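Anexo al informe de la Estación Ikonen

El Instituto Puvgate remitió a la Estación Ikonen, con fecha de sábado 12 de noviembre de 2022, la solicitud de un informe definitivo sobre el método Vodar. La solicitud constaba de una sola página y no admitía prórroga. La Estación respondió con el presente anexo, que la Dirección ordenó conservar junto al expediente principal y que no ha sido leído en sesión pública.

El método Vodar parte de un supuesto sencillo. Una mano humana sostiene una pinza, la acerca a los objetos de una mesa y el dispositivo registra lo que tiene delante. De esos registros, un sistema aprende a aproximarse por sí mismo. En agosto se habían reunido 1.087 episodios, todos ellos conformes al protocolo, y el sistema resolvía correctamente 91 de las pruebas de validación previstas para esa fase.

Quedaban tres pruebas sin resolver. En las tres, el sistema se aproximaba al objeto, abría los dedos y se detenía. No se apreciaba fallo mecánico ni pérdida de señal. La duración de la pausa era variable - hasta 3 minutos en el caso más prolongado - y, concluida esta, el brazo completaba la tarea con normalidad. El protocolo no contemplaba la figura de la pausa y, en consecuencia, las pruebas fueron anotadas como nulas.

La Sección de Análisis propuso revisar los episodios de origen. El trabajo se efectuó de noche, en la sala Kilton, con las persianas bajadas. Se buscaba un defecto en los datos: una etiqueta cambiada, un corte, una demora en el reloj.
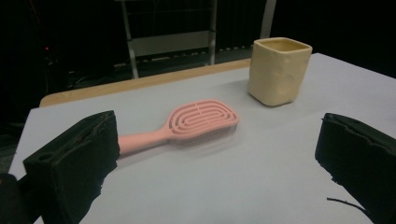
Figura única. Cepillo rosa y taza de color crema sobre la mesa de ensayo, delante de los dedos de la pinza manual.

No se halló defecto alguno. Se halló, en cambio, que en determinados episodios la persona que sostenía la pinza se había detenido antes de cerrar los dedos. Interrogada por escrito, manifestó que el cepillo se parecía a otro que hubo en casa de su madre y que no recordaba haber tardado. Solicitó que se descontara el tiempo de su jornada, petición que fue desestimada.

La Sección recomendó suprimir dichos episodios y repetir el entrenamiento. Así se hizo. El sistema resultante superó todas las pruebas sin pausa alguna, y el resultado se comunicó al Instituto Puvgate como cifra oficial del método.

Consta, no obstante, que la versión anterior no fue eliminada. Permanece en el archivo de la Estación, bajo la misma referencia, y ha sido puesta en marcha en varias ocasiones fuera del horario de ensayo. El registro de accesos no indica el motivo. En la casilla de observaciones figura cada vez la misma anotación, de letra distinta: «Se detuvo. Se esperó».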